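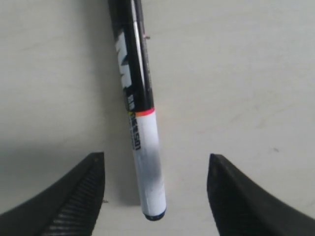 How often should I test the smoke alarm in my home?
Press the test button once every month, and keep it down until you hear the full signal. If the sound is weak or late, change the battery the same day.

In our building in Sokard we have 19 apartments, and after a small kitchen fire last November I began to keep these notes. They are for the home only. For a workshop with gas bottles, please ask your fire department.

The dryer
Clean the lint screen before every load. Twice a year, pull the machine from the wall and take off the hose. In mine I found a gray plug of lint as thick as my arm, after only two winters. A metal hose is better than a plastic one. Do not start the dryer when you are leaving the house.
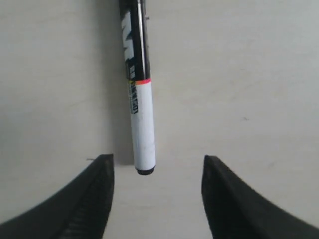
A black and white marker for dates and labels.

Write the month of purchase on every alarm, on the side which looks to the ceiling. Most alarms must be replaced after ten years, also when they still make noise. My old Kikari alarm had no date at all, so I threw it away.

The stove
Keep a lid near the pan, one that is really big enough. If the oil catches fire, slide the lid over it, turn off the heat and leave it closed until it is cold. Never use water. Do not carry the pan outside – this is how people burn their hands and the curtains too.
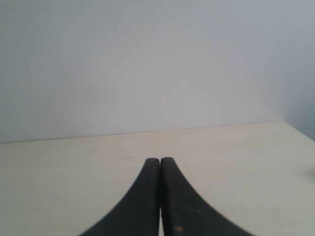 Towels should hang at least three feet from the burners. I moved our hook to the other side of the door, and after one week everybody in the family was used to it.

Cords and heaters
A space heater goes directly into the wall outlet, never into a power strip. Touch the plug after it has worked for half an hour. If it feels hot, stop using it. Under a rug there should be no cord, not even a thin one. 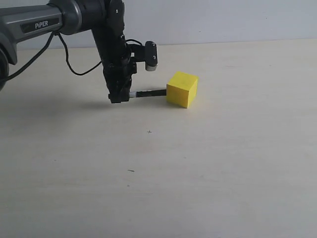 The same is true for chargers in the bed. I charge my phone on a ceramic plate in the hall, which looks a little strange but costs nothing.

The extinguisher
Mine is a small Plorelik, and it hangs next to the kitchen exit. Look at the needle when you test the alarms; it should be in the green part. After any use, even a short one, it must be refilled or replaced.

Last change of this page: 2026-04-18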